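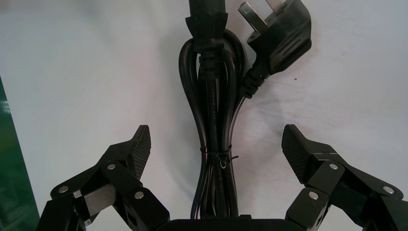 I have been told to declutter my house by, at last count, a magazine at the dentist, two podcasts, my sister-in-law and a man selling storage bins. All of them are very sure of themselves. I'm less sure, and I've been doing it on and off since September, so I figure I've earned the right to complain.

My main problem is with the rule. You know the rule. If you haven't used it in a year, out it goes. It sounds so reasonable that I went along with it for a whole weekend before I asked where the year came from. Why a year? Why not eight months, or three winters? I own a canning kettle that gets used when the tomatoes are good, and the tomatoes around here are good maybe two summers in five. By the rule it should have gone a long time ago, and then on the third summer I'd be standing in a store paying 81 dollars for another one and some blogger would be telling me that the money I spent was the price of peace of mind.

I got rid of the fondue set in September. I'll admit I don't miss it. I did get asked for it three weeks later, which proves nothing except that people only want fondue from you once you can't give it to them.

The method I tried first is one called Reralel. A friend swore by it. You pay for a little workbook and you go through the house in ten-minute sessions, and each object gets a score for how often you use it and how hard it would be to replace. Then you add a score for how it makes you feel. I have no idea how a stapler makes me feel. I gave it a six. My husband gave it a two, and there went our ten minutes.

What bothers me is that the feelings score always wins. I went back over my pages and tried it without that column, and the results were pretty sensible: keep the stapler, keep the good pan, lose the second toaster. Put the feelings back in and suddenly I'm keeping a cracked vase and throwing out the plunger. I'd like to know who tested this thing, and on whom, and whether they had kids.

Then there are the containers. Every decluttering plan I've ever looked at ends with you buying something to put things in. Strömberg has a whole aisle of it now, clear bins with clear lids, and a label maker hanging on a hook at the end of the row in case you were weak. I was weak. I came home with 130 dollars' worth of plastic and no fewer belongings than I'd had that morning. More, if you count the plastic, and I do.

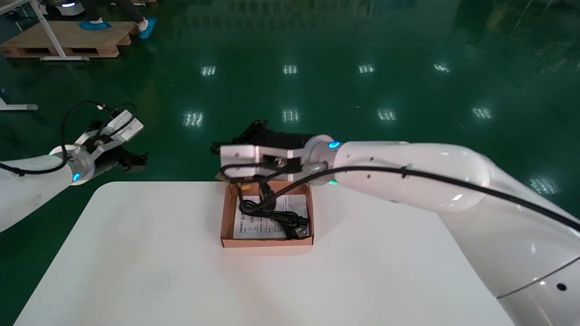

A shoebox does the same job. I know it doesn't look as nice, and I know you can't see what's inside, but you can write on it with a marker. My mother ran a household of six on shoeboxes and coffee cans and she could find a fuse in the dark. She also never once called it a system.

I should be fair here. Some of it has helped. The hall closet used to be a place where you opened the door with one hand and held the other hand up to protect your face. Now it has coats in it, and you can take one out without a fight. That took an afternoon and no workbook. I pulled everything onto the floor, put back the coats, and dealt with the rest because I couldn't get to the bathroom otherwise. I found gloves for people who no longer live here. I found a sled leash. We have never had a sled, as far as I can remember, though my husband says we did and that I backed over it.

So fine, I believe in closets. What I don't believe in is the before-and-after business, where somebody clears out a kitchen and becomes a new person. I read one of these a couple of weeks ago. The woman had gotten rid of 1000 items in a month and said she slept better, ate better, had stopped arguing with her husband and had taken up watercolors. Maybe so! But she had also, if you read down far enough, quit her job and moved to a place by the ocean. I would like to see what happens if you do the ocean part and skip the spatulas.

And the counting. What is an item? Is a box of paper clips one item or a lot of items? If I throw out a deck of cards, am I fifty-two things lighter? She never said. I wrote to ask and got an automatic reply with a discount code.

The drawer is where I've dug in my heels. Everybody has the drawer. Ours is to the left of the stove and it has tape, birthday candles, takeout menus for a place that closed, the Allen key for the crib, and a key that doesn't open anything in this house. The Reralel people want me to empty it and "set an intention" for the space. The intention of that drawer is that when you need a birthday candle at seven at night, there is one. It has met that goal every single time. I can't say as much for the spice rack, which I organized in October and haven't been able to find cumin in since. 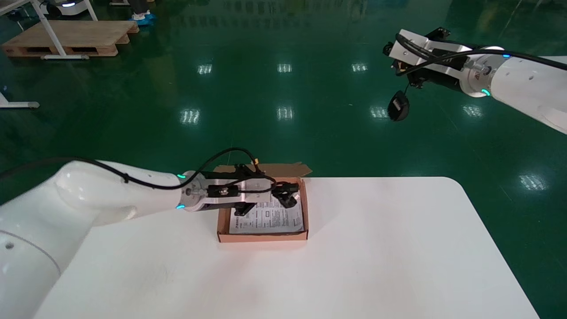

Donating is the other thing that gets skipped over. In the books, you fill your bags and "release" them, and that's the end of the chapter. In my town you fill your bags and drive them to Okarari, the thrift store over by the car wash, and they take drop-offs for two hours on a weekday morning, and they don't want books, pillows, anything with a motor or anything that used to be part of something else. I don't blame them one bit. I've seen what people leave there. But I came home with more than half of what I'd loaded up, and it rode around in my trunk for roughly 10 days before I gave in and brought it back inside through the garage, where I hoped it wouldn't be noticed.

I also tried selling a few things. There's an app called Tisus that a lot of people around here use. I listed a lamp. I got asked if it was still available, and it was. I got asked if I'd take half, and I said all right. I got asked if I could deliver it, and then if it came in blue. The lamp is in the guest room and it looks quite good in there, and I've decided I like it.

My sister-in-law's answer to all this is that I'm attached to things. I don't think I am, particularly. I'm attached to not buying the same thing twice, and I'm a bit attached to not being told that my extension cords are holding me back from something. Her own house is very calm and very empty, and every time she hosts dinner she calls me to borrow chairs. I have the chairs. I haven't used four of them in over a year, unless lending them to her counts, and the workbook doesn't say if it does.

I'll keep going in January, probably with the garage, where there are paint cans older than our dog. I want to know if dried-out paint can go in the regular trash, or if you have to take it somewhere. The county page says one thing and the sticker on my trash cart says another. If you live around here and have done it lately, leave a comment - and please, no bins.

Posted 22/12/2022

We use cookies to make this site work and to see how visitors use it. By continuing to browse you agree to our use of cookies. Accept Decline Cookie settings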